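핸드그리퍼 핑거 교체 후 좌우 팁 정렬 및 나사 풀림 점검 절차 문의

설비 관리 기술 Q&A > 엔드이펙터 및 그리퍼 > 정비·보수
등록일: 2026년 1월 7일
상태: 답변 완료 (답변 3) 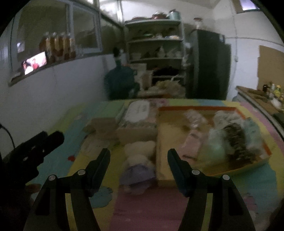
당 부서에서는 손으로 잡고 조작하는 2지 그리퍼를 가정환경 물품 정리 작업의 시연 기록용으로 운용하고 있습니다. 지난해 7월에 도입하였으며, 핑거 조립체는 Dravberg 제품, 손잡이와 트리거 링크는 Skalham 제품으로 구성되어 있습니다. 도입 이후 핑거를 한 차례 교체하였고, 교체 이후 아래와 같은 현상이 확인되어 점검 절차에 대한 의견을 구하고자 합니다.

1. 현상

가. 트리거를 끝까지 당겼을 때 좌우 팁의 끝단이 정확히 맞물리지 않습니다. 정면에서 보면 오른쪽 팁이 왼쪽 팁보다 먼저 중심선에 도달하고, 이후 왼쪽 팁이 뒤따라 접촉합니다. 두께가 있는 물품을 잡을 때에는 문제가 드러나지 않으나, 비닐봉지처럼 얇은 물품을 집을 때에는 팁 사이로 물품이 빠져나가는 경우가 있습니다.

나. 핑거 관절부의 나사가 작업 중에 조금씩 풀립니다. 교체 당시 전량 체결을 확인하였으나, 기록 247건을 마친 시점에서 다시 점검하니 왼쪽 핑거의 나사 2개가 손으로 돌아가는 상태였습니다. 오른쪽 핑거에서는 같은 현상이 확인되지 않았습니다.

다. 핑거를 벌린 상태에서 팁을 앞뒤로 밀어 보면 왼쪽에만 유격이 느껴집니다. 수치로 측정하지는 못하였습니다.

2. 기조치 사항

가. 왼쪽 핑거의 나사를 다시 조였습니다. 조인 직후에는 유격이 줄었으나 다음 작업일에 동일한 상태로 돌아왔습니다.

나. 팁 표면을 마른 천으로 닦고 이물 여부를 육안으로 확인하였습니다. 특이사항은 없었습니다.

다. 카메라 브래킷과 케이블의 간섭 여부를 확인하였습니다. 핑거를 최대로 벌린 상태와 완전히 닫은 상태 모두에서 케이블이 핑거에 닿지 않았습니다.

3. 문의 사항

가. 좌우 팁의 정렬과 나사 체결 중 어느 쪽을 먼저 조치하여야 하는지 문의드립니다. 체결을 먼저 하면 정렬이 어긋난 상태로 고정될 우려가 있고, 정렬을 먼저 하면 유격으로 인하여 기준이 잡히지 않습니다.

나. 나사 고정제의 사용이 적절한지 문의드립니다. 부품 목록에는 고정제에 관한 기재가 없습니다. 당 부서에서는 Rumix 중강도 고정제를 보유하고 있으며, 다른 설비의 금속 체결부에 사용 중입니다.

다. 정렬을 다시 맞춘 경우 기존 개폐 폭 보정값을 그대로 사용할 수 있는지 문의드립니다. 보정은 그리퍼 교체 직후에 한 차례 실시하였습니다.

라. 일상 점검 주기를 어느 정도로 정하는 것이 타당한지 문의드립니다. 현재는 별도의 주기 없이 작업자가 이상을 느낄 때에 점검하고 있습니다.

유사한 구성을 운용하시는 기관의 의견을 부탁드립니다.

답변 1 (채택된 답변)

당 기관에서도 동일한 계열의 핑거를 운용하고 있어 내부 정비 지침을 기준으로 답변드립니다.

문의하신 현상 중 가, 나, 다는 하나의 원인에서 비롯되었을 가능성이 높습니다. 왼쪽 관절의 체결력이 유지되지 않으면 링크의 힘이 팁까지 전달되기 전에 관절부 유격이 먼저 소진되고, 그만큼 왼쪽 팁이 늦게 닫힙니다. 다만 나사를 다시 조인 뒤 하루 만에 원래 상태로 돌아왔다면 단순 풀림 외에 다른 요인도 확인하여야 합니다. 아래 순서로 분해 점검하시기를 권합니다.

첫째, 작업 전 준비입니다. 기록 장치의 전원을 끄고 케이블을 카메라 쪽에서 분리합니다. 케이블을 연결한 채로 핑거를 분해하면 공구가 커넥터에 걸리는 일이 있습니다. 좌우 핑거의 부품은 섞이지 않도록 용기를 따로 준비하여 주십시오. 외관이 같아 보이더라도 마모 상태가 다르므로 원래 위치로 되돌려야 합니다.

둘째, 왼쪽 핑거의 분리입니다. 관절부 나사를 한 번에 하나씩 완전히 풀지 마시고, 쌍을 이루는 나사를 번갈아 반 바퀴씩 풉니다. 나사를 뺀 다음에는 나사산, 나사머리 아래의 접촉면, 나사 구멍의 입구를 차례로 살펴보십시오. 접촉면에 눌린 자국이 한쪽으로만 나 있으면 핑거가 기울어진 상태로 조립된 것입니다. 구멍 안쪽에서 가루가 나오면 암나사가 손상된 것으로 보아야 하며, 이 경우에는 다시 조여도 체결력이 유지되지 않습니다.

셋째, 관절 핀과 부싱의 점검입니다. 핀을 손으로 끼워 보아 흔들림이 있으면 오른쪽 핀을 같은 자리에 끼워 비교합니다. 오른쪽 핀으로 바꾸었을 때 흔들림이 없어지면 핀의 마모이고, 그대로이면 구멍 쪽의 마모입니다. 비교가 끝나면 오른쪽 핀은 반드시 제자리에 돌려놓으십시오.

넷째, 재조립과 정렬입니다. 문의하신 순서에 대하여는 가체결, 정렬, 본체결의 세 단계로 나누어 진행하는 것이 원칙입니다. 나사를 핑거가 겨우 움직일 정도로만 조인 뒤, 트리거를 천천히 당겨 두 팁을 맞댑니다. 그 상태에서 팁 바깥쪽을 고무줄로 가볍게 묶어 위치를 유지하고, 쌍을 이루는 나사를 대각선 순서로 조금씩 조입니다. 바이스나 클램프로 팁을 물리는 방법은 권하지 않습니다. 팁이 길고 가늘어 측면 하중을 받으면 휘어진 채로 정렬됩니다.

다섯째, 확인입니다. 고무줄을 제거하고 트리거를 여러 차례 여닫은 뒤 복사용지 한 장을 팁 사이에 물려 봅니다. 용지를 좌우 어느 방향으로 당겨도 저항이 비슷하면 정렬된 것으로 판단합니다. 끝단만 물리고 안쪽이 뜨는 경우에는 본체결을 풀고 넷째 단계부터 다시 실시합니다.

나사 고정제는 부품의 재질을 먼저 확인한 뒤에 결정하시기 바랍니다. 금속용 혐기성 고정제는 일부 수지 부품에 균열을 일으킬 수 있습니다. 나사가 금속 인서트에 체결되는 구조라면 나사산 끝부분에 소량만 도포하고, 수지에 직접 체결되는 구조라면 사용하지 않는 것이 안전합니다. 어느 경우이든 핀과 부싱에는 고정제가 흘러 들어가지 않도록 하여 주십시오.

개폐 폭 보정은 다시 실시하여야 합니다. 완전히 닫힌 위치의 기준이 달라지면 이후 기록의 폭 값 전체가 일정하게 어긋납니다. 재보정 전후의 기록은 같은 묶음에 넣지 말고, 정비 일자를 기준으로 구분하여 보관하시는 것이 좋습니다.

답변 2

나사만 조이면 됩니다. 저희도 처음에 같은 증상이 있어서 꽉 조였더니 해결되었습니다. 보정은 따로 하지 않았고 사용상 불편은 없었습니다. 핑거가 Prado 제품이라 구조가 조금 다를 수는 있습니다.

질문자 댓글: 답변 감사합니다. 재체결은 이미 실시하였으나 다음 날 다시 풀려 문의드린 사항입니다. 과도한 체결은 암나사 손상의 우려가 있어 보류하겠습니다.

답변 3

답변 1의 내용에 동의하며, 점검 주기에 관한 답변이 누락되어 있어 보완합니다.

당 센터에서는 점검을 일상 점검과 정기 점검으로 구분하여 운영합니다. 일상 점검은 작업 시작 전에 실시하며 항목은 다음과 같습니다.

- 좌우 핑거 나사머리의 표시선이 어긋나 있는지 확인
- 트리거를 놓았을 때 핑거가 걸림 없이 최대 폭까지 벌어지는지 확인
- 팁 끝단의 맞물림 확인
- 카메라 브래킷의 고정 상태와 케이블의 꺾임 확인

표시선은 본체결이 끝난 직후 나사머리에서 핑거 본체까지 이어지도록 페인트 마커로 긋습니다. 공구 없이도 풀림을 판별할 수 있고, 풀린 나사의 위치가 기록으로 남습니다. 나사머리가 은색인 경우 흰색보다 빨간색이나 노란색이 잘 보입니다. 렌즈에 잡히는 위치이므로 선은 짧고 가늘게 긋는 것이 좋습니다.

정기 점검은 90일마다 실시하되, 핑거를 교체하거나 그리퍼를 떨어뜨린 경우에는 주기와 관계없이 즉시 실시합니다. 정기 점검에서는 핀과 부싱의 유격 확인, 재보정, 케이블 커넥터의 접점 청소까지 진행합니다. 질문자께서는 왼쪽에서 풀림이 반복되고 있으므로, 조치 후 처음 한 달은 기록 건수를 기준으로 더 자주 확인하시기 바랍니다. 당 센터에서 유사한 풀림이 있었을 때에는 재체결 후 146건째에 표시선이 어긋난 것을 발견하였고, 분해 결과 인서트가 헛도는 상태였습니다. 해당 핑거는 수리하지 않고 교체하였습니다.

작업 환경과 관련하여 한 가지를 덧붙입니다. 매트를 깐 바닥에서 낮은 위치의 물품을 다루는 경우 팁이 바닥을 누르는 일이 잦습니다. 바닥이 푹신하면 작업자가 접촉을 늦게 알아차려 핑거에 앞뒤 방향의 하중이 반복하여 걸립니다. 질문에 적으신 다항의 유격이 앞뒤 방향이라는 점을 고려하면, 작업자의 주 사용 손과 접근 각도도 함께 확인하실 필요가 있습니다. 한쪽 팁이 먼저 바닥에 닿는 자세가 습관이 되어 있다면 부품을 교체하여도 같은 쪽이 다시 풀릴 수 있습니다.

질문자 댓글: 상세한 답변에 감사드립니다. 답변 1의 순서에 따라 왼쪽 핑거를 분해한 결과, 나사머리 아래 접촉면의 눌린 자국이 한쪽에 치우쳐 있었습니다. 암나사와 핀에는 이상이 없었습니다. 교체 당시 기울어진 상태로 조립된 것으로 판단하여 가체결부터 다시 실시하였으며, 용지 시험에서 좌우 저항이 비슷함을 확인하였습니다. 나사가 금속 인서트에 체결되는 구조인지는 확인되지 않아 고정제는 사용하지 않았습니다. 표시선은 빨간색으로 그었고, 개폐 폭 보정을 새로 실시한 뒤 이전 기록과 구분하여 저장하고 있습니다. 풀림의 재발 여부는 추후 댓글로 보고드리겠습니다.

답변 1 작성자 댓글: 접촉면의 자국이 깊다면 나사도 함께 교체하시기 바랍니다. 한 번 눌린 면에서는 조임이 고르게 걸리지 않습니다. 나사의 규격은 핑거 세트에 동봉된 부품표를 따르시고, 길이가 다른 나사를 임의로 사용하지 않도록 유의하여 주십시오.

질문자 댓글: 확인하였습니다. 왼쪽 나사 전량을 동일 규격으로 신청하겠습니다.

관련 분류: 핑거 정렬, 체결부 풀림, 개폐 폭 보정, 일상 점검표

본 게시물의 답변은 각 작성자의 운용 경험에 따른 것으로, 제조사의 정비 설명서와 내용이 다를 경우 제조사의 설명서를 우선하여 적용하시기 바랍니다.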